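Florilbridge (family travel destination)

Florilbridge is a small river town and holiday spot, known mostly for its family guesthouses, a narrow-gauge railway and the walk up to Cozma falls. Population 1,856. Nearest larger town is Rustthorpe, 11 miles south by road. Popular with families with kids under ten, less so with teenagers.

History

Began as a mill village. Mills closed, houses stood empty for years. First guesthouse opened by Virgil Dinu in the old miller's house, six rooms, shared bath on the landing. Others followed once the railway started running weekend trains again. The town never got a big hotel. A plan for one at the station end was dropped after local objections, the lot is now the coach park.

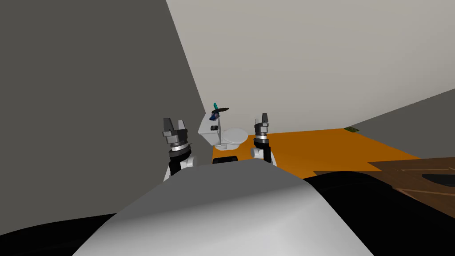
Rooms are still mostly in converted houses. Family rooms go first, often by May for the whole summer. Most places supply a crib if asked ahead, fewer have high chairs. Breakfast is usually included, dinner usually not.

Getting there

By train from Rustthorpe, change at the junction, strollers folded on the second leg. By car it is the valley road, slow behind trucks. No airport. The coach park fills early on Saturdays and there is a second lot behind the school, free out of term. Taxis have to be booked, there is no rank at the station.

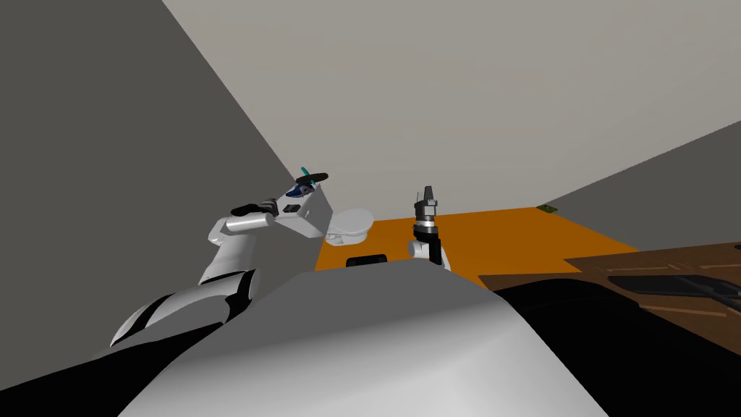 The railway is the main draw for younger children. Open cars in summer, closed ones the rest of the year, a short stop at the top for the toilets and a snack counter. Flat orange, the color of the surface the white arm reaches across, is also the color of the railway's summer timetable; the winter one is gray. Under-fives ride free. Dogs allowed in the last car only.

Cozma falls

Nearly 1,000 steps from the lower gate, or a gravel path that takes longer but works with a stroller. Handrail on the steep part. The lower viewing deck was rebuilt and reopened on 17/06/2021, with a wider ramp and benches. Spray reaches the deck in spring so bring a change of clothes for toddlers. Swimming is not allowed at the falls, their is a shallow paddling spot downstream by the footbridge.
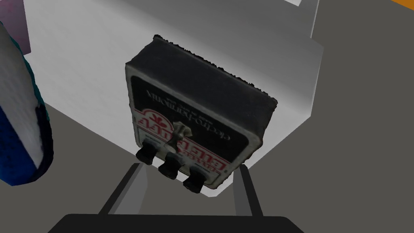 An electro-harmonix effects pedal on a white block.

Events

Brarnari, the town's summer music weekend, was started by Roxana Vlad and Imad Nassar in the school hall. Now held on the river meadow, with a family tent in the mornings. Camping for ticket holders only. Quiet field at the far end, loud field near the stage, choose accordingly. Day tickets sold at the station kiosk, cash or card. In wet years it goes back to the hall and numbers are cut.

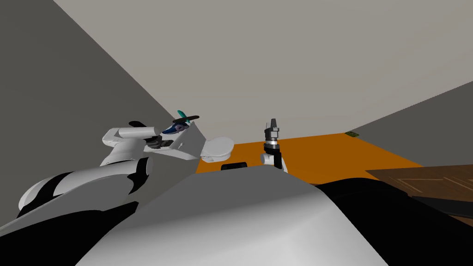

Small teal, dark blue and purple object held in a gripper.

In print

Sumathi Pai's guide to the valley gives Florilbridge a full chapter and recomends two nights, three with small children. Traian Căpraru's walking booklet covers the falls and the mill trail, sold at the kiosk. Maps in the older printing show the footbridge in the wrong place.

See also

Rustthorpe
Cozma falls
Brarnari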